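How to Wash a Track Jacket So It Stays Bright and Smooth

By Fathima Siddiqui
Updated 8th February

I love a good track jacket. I wear one for morning runs, for school pickup, for sitting on cold bleachers with a thermos, and I've owned enough of them to have wrecked a few in the wash. My first really nice one came out of the machine with pink stripes and a zipper that buckled like a mountain road, and I still miss it!

The good news is that these jackets are tough if you treat them right. Most are polyester or a polyester blend, which dries fast and shrugs off wrinkles. What they don't like is heat, fabric softener and being crammed in with jeans.

What you'll need

A mild liquid detergent
White vinegar
An old soft toothbrush
A mesh wash bag big enough for the jacket to move around in
A drying rack or a wide hanger

Step 1: Read the tag

I know, I know. But sports brands use all kinds of blends and coatings, and the tag settles most arguments before they start. Look for the water temperature, the dryer symbol and any warning about irons. If the tag has faded away to nothing, go with cold water and no dryer.

Step 2: Sort by color, then by fabric

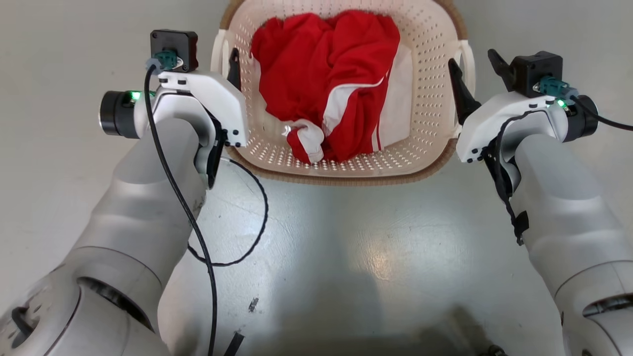

Sorting is where most of the damage gets prevented, and it takes hardly any time once you have the habit. Keep smooth fabrics away from towels (lint!) and away from anything with hooks or rough Velcro. Then think about color. Red with white trim is the combination I'm fussiest about, and a jacket like the red one in the basket gets a load to itself the first few times, or shares with other reds I don't care much about. Navy and white can be nearly as sneaky. If you're not sure whether a color will run, dampen a hidden spot inside the hem, press a white cloth on it and see what comes off.

Step 3: Treat collar and cuffs first

Skin oil and sunscreen love a collar. Put a drop of detergent on the spot, work it in with the toothbrush using small circles, and leave it for 15 minutes. Go gently on printed logos, and never scrub across the edge of a print or it will start to lift.

For sweat smells, mix one part vinegar with 3 parts cool water and soak the jacket before washing. Rinse it well afterward. Please don't combine vinegar with bleach, ever, and keep bleach off polyester trim anyway. It can turn white stripes yellow.

Step 4: Zip up, turn inside out, bag it

Close the zipper all the way so the teeth can't chew on the fabric. Empty the pockets (I once washed a whole pack of gum and I'm still finding it). Turn the jacket inside out and slip it into the mesh bag. If there's a drawstring, tie it in a loose bow so it can't work its way out.

Step 5: Wash cold and gentle

Choose the delicate cycle, cold water and a low spin. Use less detergent than you think you need. Leftover soap makes shiny fabric look dull and holds on to odors, so if your jacket always seems a bit sticky or flat, run it through an extra rinse and see how much better it looks. Skip the softener completely.

Take the jacket out as soon as the cycle ends. Damp fabric left in a heap is how you get that musty smell, and any dye that wants to travel has all afternoon to do it.

Step 6: Dry it flat or on a hanger

Give the jacket one good shake, turn it right side out and smooth the zipper with your fingers. I use a wide hanger in the bathroom with the window cracked open. Direct sun fades red faster than any other color I own, so find some shade if you dry outdoors.

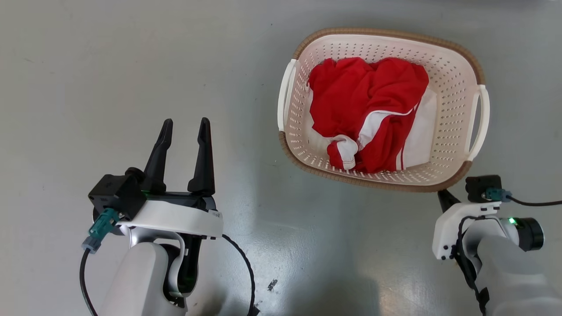 Red track top with white stripes in a perforated laundry basket.

If a stripe does pick up color

Don't dry it! Wash it again right away in cold water, with a color catcher sheet if you have one. If that doesn't work, soak it in cold water with an oxygen cleaner that's marked safe for colors, following the directions on the pack. I rescued a jacket this way in December after 2 soaks, and the stripes came back beautifully.

Between washes

You don't have to wash a track jacket every time you put it on. Hang it somewhere airy overnight and it will often be fine for another wear. After a hard workout, though, wash it that day or at least let it dry before it goes in with the dirty clothes.

For creases, hang it in the bathroom while you shower and pull the front panels straight with your hands. It works like a charm on sleeves too.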